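Okay, friends, a few of you asked how the move to Farthorpe is going and I kept saying "I'll write it up," so I'm finally sitting down with my tea and doing it. Long thread, sorry in advance!

We gave up the apartment in April after 6 years, and I cried over the silliest things -- the mailbox, mostly. My friend Reet Paulauskas came over to help me pack and ended up reading my old letters out loud on the floor, so you can imagine how much packing got done.
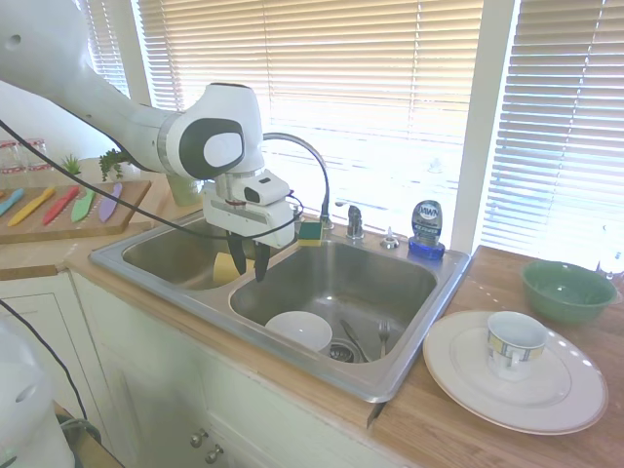

A double sink and a yellow sponge. Home is home.

What surprised me most about a small town is how long errands take. I went out for stamps and came back two hours later with rhubarb, a library card and a very firm opinion about the bus to Urlow (take the early one, the later one stops everywhere).

The neighbor across the road, Ona Rebane, has lived on this street for most of her life and knows which house had which dog. I've started writing the dogs down. I don't know why, it just seems like somebody should have them on paper.
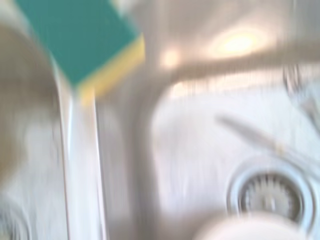

2 min read

I do miss the noise a little. The first week I lay awake listening to nothing at all, and then one night there was an owl and I woke up the whole house to tell them. They were not as pleased as I was.

If you're thinking about leaving the city yourself, my one piece of advice is to go and visit in ugly weather first. We saw Farthorpe in rain so heavy we couldn't read the street signs, and we still liked it, and that settled it for me.

More soon -- I've been invited to something called a seed swap and I own no seeds, so please send suggestions!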